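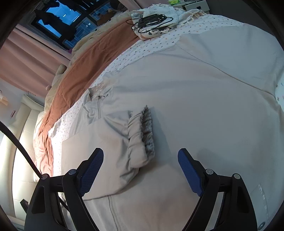
Figure 3. A light gray zip-up jacket laid out on a bed, one sleeve folded in toward the center.

4.2 What people told me about the coat room

I went into this part of the study thinking I'd be writing about sermons. I had my notebook ready for theology, and what I got in the first six interviews was coats. Where you hang yours, who takes it from you, whether you keep it on through the first hymn because you might want to leave early. So I changed my questions, and this section is the result.

A bit of background for anyone who skipped Section 2 (I would have, too). The Hinton congregation has 240 people on its rolls and meets in a building meant for 400. Skolotwood, across the river, is the larger parish, with over 2000 names on its mailing list, though a mailing list is a generous way to measure a church. Both had merged with a smaller neighbor before I arrived, and in both places I wanted to know how the people from the smaller church had decided whether they belonged.

At Hinton the answer kept leading back to the hallway. The newcomers, who mostly came from the old Wilari chapel, were used to walking straight from the street into the worship space. They brought their coats in with them and piled them on the end of the pew. The Hinton people had a coat room and used it, and stood in it talking until well after the organ had started. Several Wilari members told me they didn't know the room existed until July, when it was being painted and the door was propped open. One woman had been attending for most of a year by then! She laughed about it, but she also said she'd wondered why everyone else seemed to have caught up on the news before they sat down.

I'm borrowing here from Yazdani's idea of "threshold talk," meaning the conversation that happens on the way into a gathering and that you only hear if you already know where to stand. My one quarrel with it is that Yazdani treats the threshold as a fixed spot. At Skolotwood it moved. On cold mornings it was the vestibule, and in warm weather it drifted out to the parking lot, and the newcomers followed along pretty easily since there was no door to find.

Farzad Amini did the Skolotwood interviews with me and reads all this a little differently. He thinks the parking lot worked because the pastor there stood in it — people went where she was, and the weather had little to do with it. I can't rule that out. We never saw her stand anywhere else before a service, so we have nothing to compare it to. Nima Akbari, who coded the transcripts, found the pastor mentioned in nearly every Skolotwood account of a first visit and hardly ever in the Hinton ones, which leans Farzad's way.

I still think the room matters, and I come back to it in Section 5 with the seating maps. What I'd ask you to hold on to for now is that the Wilari people rarely described being turned away or ignored. They described arriving on time and finding that everyone else was already in the middle of something.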